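About Zunau

Zunau tests robot grippers for kitchen and table work. The lab was set up by Ruxandra Hodoroagă and Pádraig Mac Mathúna, and most of our work starts with a fault report.

The report we are best known for covers a grip-force fault. On June 28, 2022, a gripper kept closing after its controller logged a stop. The cause was a worn cable behind the wrist, which dropped the force signal for 60 milliseconds. We repeated the test 1171 times and recorded 17 further dropouts.

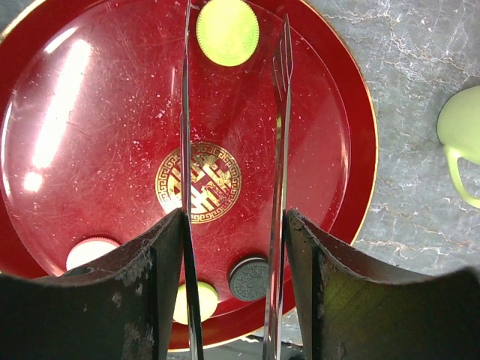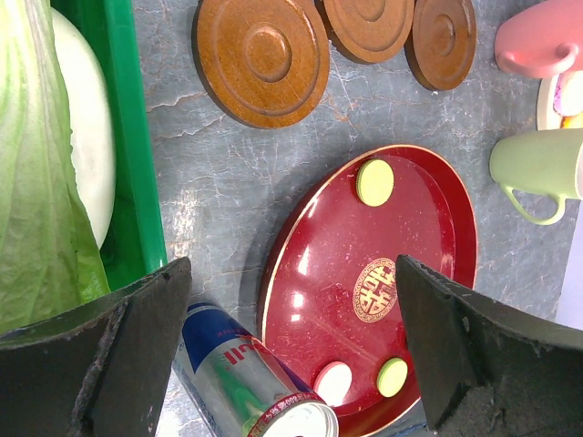 Wrist views of the test counter, with the red tray and small round discs between the gripper fingers.

Every arm in the lab now has a second stop circuit, wired apart from the force signal. Teodor Iordache keeps the fault log. Copies are sent to clients on request, including entries on our own errors.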